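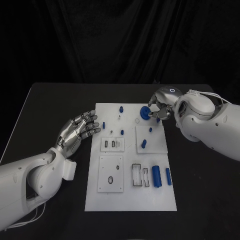 Pegs and gears ought to be on a table where anyone can get at them, according to Bhavana Gowda, and she would like to see more of them at the Brombridge library. She was one of several parents who wrote in support of the puzzle board sessions, which are to carry on after the summer with a longer opening and a bigger stock of parts.

The library has put aside £400 for the next round. Most of it will go on replacement gears and pegs, as the smaller pieces tend to go home in coat pockets. A count in April found 279 parts in the boxes, enough for 5 boards in use at once but with very little left over.

Doğukan Güler, who runs the sessions, said the boards suited people who did not want to sit and listen to instructions.

"You put a gear on a peg, you put another one next to it, and either they mesh or they don't," he said. "Some of the children get there faster than I do."

The new boards will be made at the Sönmez workshop in Plodthorpe, which also cut the last set. They will be the same size as before – regulars had asked that the old gears should still fit – but with a few extra positions for pegs, so that longer gear trains can be laid out.

Sessions will start at 9 in the morning and run until noon. Children under eight need an adult with them. There is no charge and no need to book, though groups from Anthorpe are asked to ring ahead so that enough tables can be put out.

Anyone who finds a stray gear at home can hand it in at the front desk.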